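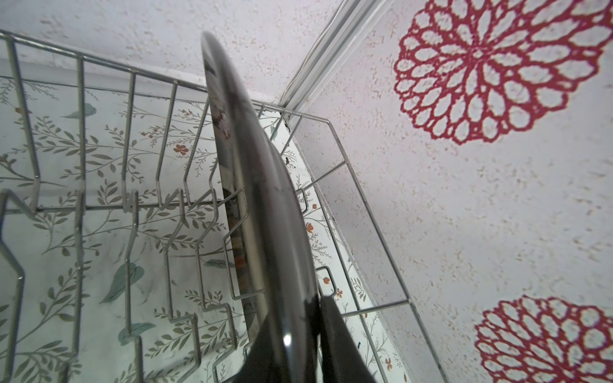 I'm trying to get a pair of arms to put dishes away in a drying rack at home and the last inch is killing me. Getting over to the rack is fine, gripping is fine, and then somewhere on the way down into the slot the piece catches a wire and the whole thing either tips or the arm pushes until I hit the stop. My code looks for the edge of the dish from the wrist camera, and I think part of my trouble is that it likes the little bright spot on the black rim way better than it likes the rim itself. It also gets confused by the wires, which are zigzagged and silver and all look alike from up close (to me too, if I'm being fair to it).

The controller is a Pistuvier board I got secondhand, running the stock motion software with a script of mine on top. I've put 617 bucks into this so far and told my wife it would stop at 700, so please don't tell me to go buy a force sensor! The arms are bolted to an extrusion base and I checked those bolts twice. I also redid the camera calibration in May and it helped for maybe a week.

What I'd love to know is whether I should keep fighting with the vision or just teach it fixed positions and live with it. The rack does get nudged now and then, and that's what scares me about fixed positions.

Arnulfo Montoya

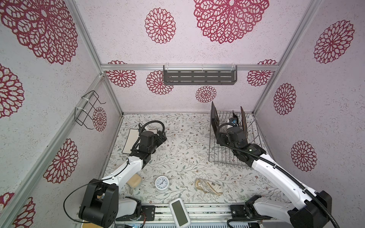 Home Builds > Arms and Grippers > Replies

slotcar_dad

Teach the positions! I went through this exact thing with a record shelf and wasted a whole winter on edge finding. Stop the rack from moving first. You've got extrusion all over that build, so screw a couple of stops to a piece of scrap, tie it to the frame, and push the rack up against them every time you start. Then jog the gripper to each slot by hand, save it, done.

Couple of things I'd add. Save a point straight above each slot too and always go through it, otherwise the planner will happily cut the corner and swing your plate through the tines. And slow way down for the drop. Mine runs at a crawl for that part and I go get coffee.

If you really want the camera in there, use it to look at the rack once from up high before you pick anything up, and shift all the saved points by whatever it finds. Don't try to use it on the way down with a shiny plate right in front of the lens, you'll go nuts.

m_paucar_fan

what gripper is it? the Paucar ones have some slop in the fingers, could be that. grab the dish and wiggle it with the power on and see if it rocks

greasepencil

I agree with the first reply mostly, but I don't think you should give up on vision so fast. At our shared shop (Tandcombe, we're in the old feed store) we had a similar headache with sheet metal, and what fixed most of it was the light. We had one bare lamp over the bench and got a hot spot on everything. We hung a piece of white fabric under it and the highlights spread out enough that the edge finder quit jumping. Cost us an old pillowcase. Turn off auto exposure while you're at it, if your camera lets you, so it quits changing its mind when something dark fills the view.

The other thing is where you grip. If you're holding the piece off center it's going to hang at a bit of an angle no matter how good your slot position is, and then the low corner finds a wire. I'd set every piece down in the same spot before the pickup, some kind of fixture with a lip, even two strips of tape on the floor of your booth to start.
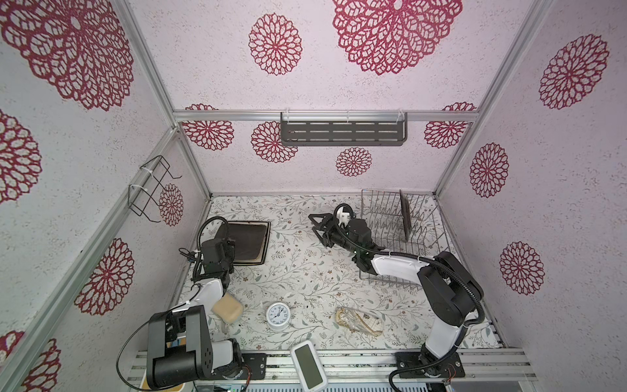
And leave the second arm parked well out of the way until the first one is reliable. I know it's tempting to have them both going, it looks great, but you'll be chasing two problems at the same time and the cables on those things get a lot closer to each other than you'd expect. Once the one doing the rack can run through a bunch of drops without you hovering over the stop button, bring the other one back.

I have some old notes on the exposure settings we used with an Elitz camera. They probably won't match yours number for number, but I can type them up if you want a place to start.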